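Nundix Parcel Handling Demos — README

Hi, and thanks for grabbing the set. I'm the person who put it together, and for a good part of it I was also the person wearing the gloves, so if something looks clumsy in there it's probably me.

What's in it: 21 tasks, each shown by remote control on a two-handed robot at a packing bench. Every task has 100 demos. The operator stands off to the side with a headset and a pair of Tamell gloves, sees what the head camera sees, and the robot's hands copy the operator's fingers. No scripted motion anywhere, not even for the resets (we did those by hand, and they're trimmed out of the recordings).

The tasks are all small pieces of the same job. Take a bag from the crate, lay it on the scan platform with the waybill face up, slide it over to the belt. Some demos do the whole chain and some only do one step of it, so check the task name before you mix them. I kept the soft mailers and the boxes in separate folders — they need very different grips, and my first policy got badly confused when I threw them in together.
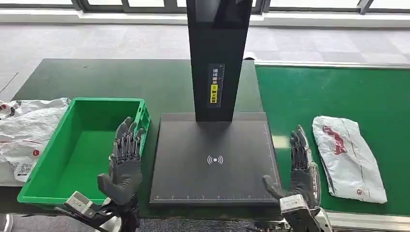 Thumbs were the hard part for me. The glove reads my thumb a little wider than it should, so I had to learn to close early on thin bags or I'd pinch nothing but air. You'll see this in the early sessions as a sort of double grab. I left those in on purpose! If you only want the clean ones, filter on the "retry" flag in the Negri index file.

Each demo folder has the head video, joint positions for both arms and hands, the raw glove signal, and a short text note from the operator. The notes are uneven. Mine ramble, sorry.

Known problems:

Glove signal lags the video by 2 frames in the April sessions. The loader fixes it for you, but the raw files are untouched.

4 of the tasks have no wrist force data (a cable came loose and I didn't catch it until much later).

Late afternoon sessions are brighter than the rest, with some glare on the scanner column.

To load everything, use the Flornoro reader and point it at the top folder, not at a single task. It builds the index on first run, so go get a coffee. If a demo won't open, send me the folder name and I'll take a look.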